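「小皿で食べれば減塩」は本当か ウスブリッジの新サービスに残る疑問 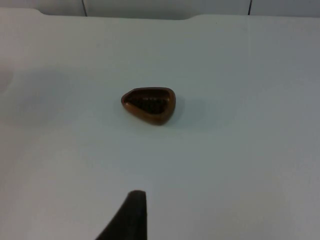

つやのある茶色の縁をもつ、しずく形の小さな器

食卓の器を小さくするだけで塩分の取りすぎを防げる。そんなうたい文句の定額サービス「ボニス」を、食器販売のウスブリッジが25/08/2020に発表した。月額4000円で小ぶりの器が2枚ずつ届き、専用の献立冊子が付く。同社は「我慢のいらない減塩」と説明するが、公表された資料を読むかぎり、その言葉を支える材料は乏しい。

根拠として挙げられているのは、同社が調査会社フロレントに委託し、4月に実施したアンケートである。回答者は4000人近く。小さな器に替えた人の多くが「味付けが薄くなったと感じた」と答えたという。発表資料の表紙にも大きく使われている数字だが、尋ねているのは本人の感じ方であって、しょうゆや塩の使用量を量ったわけではない。尿検査など、塩分の摂取量を推定する際に使われる方法もとられていない。

比較の相手も見当たらない。器を替えずに献立だけを見直した人、あるいは何もしなかった人が同じ期間にどう答えたのかは、資料のどこにも載っていない。調査が行われた4月は、外出を控えて自宅で料理をする人が増えた時期と重なる。外食が減れば食事の中身は変わる。感じ方の変化のうち、どこまでが器によるものなのかは、この調査からは分からない。

回答者の集め方にも疑問がある。資料の末尾には小さな文字で「当社製品の購入経験者を含む」とある。どの程度含むのかを問い合わせたところ、同社の広報窓口は「内訳は公表していない」と回答した。質問票の全文についても公開の予定はないという。

小さな皿にしょうゆを取れば、注ぐ量は確かに減るかもしれない。ただ、足りなければ注ぎ足せる。汁物や漬物、加工食品にもともと含まれる塩分は、どんな器に盛っても同じである。日本の食卓では、調味料やめん類の汁、みそ汁から取る塩分が少なくない。つけじょうゆの皿を替える工夫が届く範囲は、うたい文句から受ける印象よりかなり狭いのではないか。

冊子のほうはどうか。見本として公開されている2ページ分には、だしを濃いめに取る、酢やかんきつを使う、めんの汁を残すといった助言が並ぶ。どれも以前から自治体の広報紙や病院の栄養指導で勧められてきた内容で、無料で手に入るものばかりだ。仮に利用者の塩分摂取が減ったとしても、それが器の効果なのか冊子の効果なのか、切り分けるのは難しい。

料金も軽くはない。器は毎月届くため、続けるほど食器棚の中身は増えていく。不要になった器の引き取りについては「検討中」とされ、時期は示されていない。解約は可能だが、申し出が締め日を過ぎると翌月分の料金がかかる。申し込み画面では、この条件が料金表より下の折り畳まれた欄に入っていた。

似た商品はほかにもある。雑貨のパトリシオは昨年、浅い器を「食べすぎを防ぐ皿」として売り出したが、現在は商品ページからその表現が消えている。同社は変更の理由について「表示全般の見直しの一環」とだけ答えた。

ウスブリッジは、年内に栄養の専門家を交えた追加の調査を行うとしている。対象者の選び方や測定の方法、結果が思わしくなかった場合にも公表するのかどうかについては、いずれも未定だという。申し込みの受け付けは、その結果を待たずに始まっている。

最終更新:本文に広報窓口の回答を追記しました

関連記事
・「機能性」をうたう台所用品、表示はどこまで許されるか
・減塩しょうゆ、使う量が増えれば同じこと?
・定額サービスの解約条件を読み比べる
・アンケート調査の「満足度」を疑う
・パトリシオ、浅皿シリーズの説明文を変更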